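Bimanual Handover Learning: Progress Report to the Retance Fund
Prepared by Valter Torvik, with Torbjørn Ekström
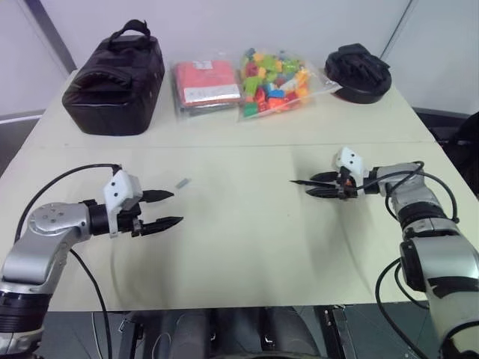 The grant pays for one question: can a two-armed robot learn to pass small objects from one gripper to the other from a modest number of demonstrations, if the demonstrations are chosen well? The first report covered setup and the baseline. This one covers the demonstration set, the selection method we call Heo, and the first comparison between the two.

Demonstration set

We now have 411 usable demonstrations, all recorded by teleoperation at the same table. Each one starts with a small object lying between the two grippers. One arm picks it up, turns it, and holds it out, and the other arm takes it. Operators were told to use whichever arm felt natural for the first grasp. They favored the right arm heavily in the early sessions, so later sessions assigned the starting arm in advance.

A demonstration counts as usable if both grasps hold and the object ends up in the second gripper with no contact between the arms. Failed attempts are stored separately. We don't train on them at present, but Torbjørn wants to use them for a failure detector and they cost little to keep.

Labeling was slower than planned. The moment of release is hard to mark from video alone, so we switched to marking it from the gripper position log and used the video only as a check. All earlier recordings were relabeled the same way.

Selection method

Heo ranks demonstrations by how much each adds to what is already in the training set. It looks at two things: the angle between the grippers at the moment of transfer, and how long both grippers hold the object together. Recordings that repeat a well-covered combination are ranked low. The top of the list is then used for training and the rest is left out.

In the proposal we planned to rank on image features as well. We tried this and dropped it. The ranking mostly picked up changes in lighting and in what was standing at the back of the table, and the resulting policy was no better than one trained on a random draw. The code is still in the project repository for anyone who wants to look at it.

Result so far

We trained one policy on all 411 demonstrations and one on the 96 ranked highest by Heo. Both used the same network and the same training settings. On the test objects, which don't appear in the training set, the smaller set gave a policy that completed handovers as often as the full one. It was also less hesitant at the point of transfer, where the full-set policy sometimes closed and reopened the receiving gripper before committing.

A random draw of 96 did clearly worse than either. Most of its failures came when the object was offered at a steep angle.

We would not read too much into this yet. The test was run on one robot, by the same two people who built the method, and the object set is narrow. Flat, rigid things are over-represented. Soft packaging was tried only informally and is still difficult, mainly at the first grasp.

Problems

Cable routing on the forearms cost us time. When the wrist turned far in one direction the cable pulled tight and the arm stopped on a force limit. We rerouted it with more slack, which fixed the stops but leaves loops that have to be kept clear of the other arm. The motion limits were tightened to allow for this, and recordings made before the change that broke the new limits were taken out of the set.

Calibration between the arms also drifted over the spring. It is now checked at the start of every session, using a script from the Ustel toolkit that we adapted.

Spending and schedule

Spending is within budget. The line for replacement fingers is nearly used up, and we ask to move the unspent travel money there. Work package 5, the comparison above, will close once the repeat runs are finished. Work package 6, transfer to a second robot at Tostier, is set to start in July. Tostier has confirmed lab access but not yet the operator hours, and we will write separately if that moves the start.

Before then we plan to:
- repeat the comparison with new random draws
- add soft and deformable objects to the test set
- have an operator from outside the project run a full test session
- write up the ranking method as a short paper

The demonstration set will be shared with the fund's reviewers on request. Public release waits for the paper.

Last updated: 05/10/2022

Contact: Valter Torvik, project lead | Back to top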